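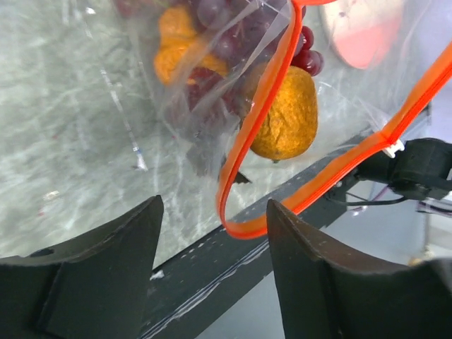

Packing Fruit in Zip-Top Bags

Fruit keeps its looks a good deal longer in a bag if you take your time filling it, and I do love an excuse to take my time in the kitchen! Start with grapes on the stem – a whole bunch, or a big piece of one – and rinse them in cold water. Spread them on a towel for 30 minutes, turning them once.

Wipe your oranges or other citrus and leave the peel on. Now open the bag wide, lay the citrus in first, down in a corner, and settle the grapes beside it so nothing heavy sits on top of them.

Press the sides gently to let out the extra air, then run your thumb and finger along the zipper strip from one end to the other. If the strip twists on you (mine often does), lay the bag flat, smooth out the bend and go over it again. A small plastic clip is handy on a stubborn zipper.

Keep the bag on the top shelf of the fridge, and pull out any soft grapes as you find them.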